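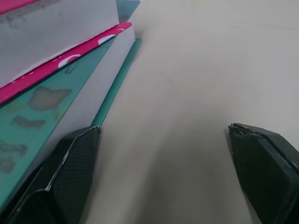
Stack of books on a pale tabletop.

Allia Ash Urn – biodegradable, for soil burial

Product code: 3402
Supplied by: Siddiqui Memorial Supplies
Made by: Cedance

The Allia is a moulded paper pulp urn for burying cremated ashes in the ground. It contains no metal fittings, plastic liner or varnish. The lid is a friction fit and is sealed at the time of burial with the paper band supplied.

Specifications
Internal capacity: 3.4 litres
Height with lid: 376 mm
Maximum load: 5 kg
Wall material: recycled pulp with starch binder
Colours: natural, grey, moss green
Inner bag: unbleached cotton, drawstring closure

Breakdown in soil
Cedance gives a breakdown period of 20 months in moist loam at normal burial depth. Heavy clay and dry sand both slow the process. The urn softens within a few days of contact with wet ground and should not be lifted once it has been covered.

Planting over the urn
Cremated ashes are alkaline and high in salt. Planting directly into them will damage the roots of most young trees. Leave at least 300 mm of soil between the lid and the root ball, or order the Dandia soil blend, which is mixed to lower the pH of the ground near the urn. One bag is enough for one urn. Native species sold in tube stock generally establish better than advanced trees – check with the cemetery or landowner for a list of permitted plants.

Storage
Keep flat, indoors and away from damp. An unfilled urn has a shelf life of five years. A filled urn may be kept at home in its outer carton, but the Allia is not intended for permanent display.

Not suitable for
Water burial, niche walls or any above-ground placement. A salt and clay version for water burial is listed separately.

Ordering
Single urns are sent by standard post. Funeral homes ordering by the carton receive six urns with bags and bands packed separately. Colours cannot be mixed within a carton. Engraving is not available on pulp; a flat timber name disc can be added at checkout.

Prices current from 1 August 2021. The earlier version with the cord handle was discontinued in July and remaining stock cannot be returned.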